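Dzene Undix two-channel mixer, reviewed

The Undix is the smallest mixer Dzene makes and the first from the firm to drop the crossfader. It has two channels, rotary level controls, a three-band isolator across the master and one send and return loop. The price is 749 euros without a power supply. I used it for 100 hours at home and then for a residency at Drurkero, where the booth is narrow and most mixers have to sit half on top of a deck.

The case is folded steel with a painted front. All the sockets are on the back, and they are spaced widely enough for large plugs. The knobs are stiff when new and loosen a little after a few weeks. The level controls have a long, even travel, with no sudden rise in the first quarter turn. Blending two house records over several minutes is easier on this than on any fader mixer I own.

The isolator is the strongest part of the design. The crossover points are fixed at 600 Hz and 4 kHz, so the low band takes in more of the male vocal range than usual. Turning the low band fully down removes the body of a track as well as the kick. Orsolya Kovács, who plays before me, disliked this for the first hour and then began to use it for long breakdowns. On older disco pressings with a thin bottom end I left it alone.

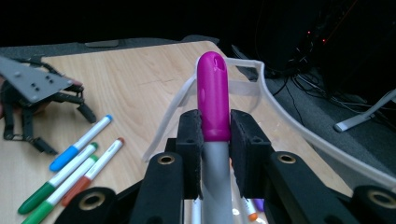

Magenta on light grey.

The headphone section is less good. Output is low, and with the monitors up I had the cue level at maximum all night. There is no split cue. The blend knob sits too close to the booth level, and I moved the wrong one twice in the dark. Patricio Alcaraz tried the mixer with his own headphones, which are easier to drive, and had enough volume but made the same complaint about spacing.

Noise is very low on the line inputs. The phono stages are quiet too, with a slight hum on channel two until the earth wires were tightened. The send works well with a tape delay or a small reverb. Its return has no level control of its own, so any trimming has to be done on the effect.

Against the Ploltinov, which costs 800 euros and has a proper cue section, the Undix sounds a little more open in the top band and feels better under the hand. The Ploltinov is the safer choice for a bar or club with several DJs a night. For one person playing long sets, mostly from vinyl, I would take the Undix — with a separate headphone amplifier.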